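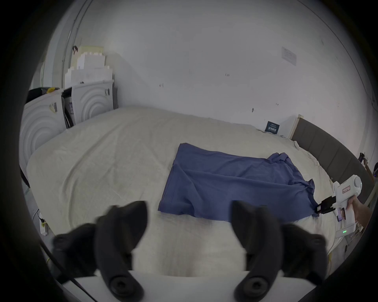
Folding laundry on the bed is a habit most of us inherited, and it is a better habit than it gets credit for. A mattress is wide, it doesn't slide, and it sits low enough that you can lean your weight into a crease. Spread a blue cloth flat on an off-white sheet and you see straight away which edges are true and which corner has bunched up on you. The bunched corner is the one to deal with first. Pull it out to meet the others, smooth from the middle with the side of your hand, and only then start folding.

Cillian Keogh has been folding for a living for most of his adult life, first at the Noonan linen service and now out of a narrow shop in Rakisholm, where he takes in washing by the bag. He charges by weight. On a busy morning in January he had 197 pieces to get through before lunch, and he did the lot on an old double mattress set up on trestles at hip height.

“People buy a folding board and then they've got a board to store,” he says. “I had one. It's holding up a tomato plant.”

His method for anything roughly square, tea towels and hand towels included, takes four moves. Lay it flat. Bring the far edge to the near edge. Bring the left side to the right. Turn the whole thing over so the fold faces you and press. Shirts get the same treatment once the sleeves are tucked behind, although he allows that a collar changes things and that he has never been happy with how he does polos. 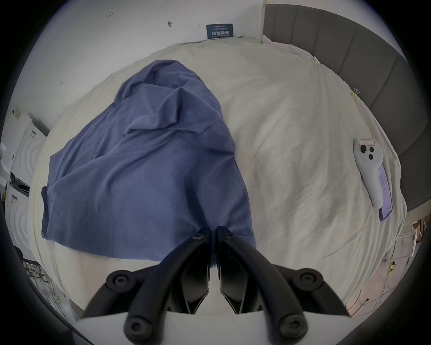
Find the hem first: a heaped blue cloth on the bed, with the band showing along its lower right edge.

A cloth that comes out of the basket in a heap is slower work. Keogh doesn't shake it, as shaking tends to throw the sleeves or corners back under. He runs a thumb along the hem until he reaches a corner, holds it, and lets the rest drop open. Then he does the same from the other side.

The sheet underneath matters as well. If it creeps, everything on top creeps with it. Clips at the edge will hold it – binder clips from the stationery drawer do the job – and a few wrinkles in the sheet do no harm to a towel. For shirts he likes it pulled tighter.

Colour is his other piece of advice. Fold dark or bright things on a pale cover and pale things on a dark one, and the edges are easier to line up. He keeps a grey Clametti blanket for the whites.

The shop on Novley Lane takes bags until noon. Bring your own hangers if you want shirts back on them.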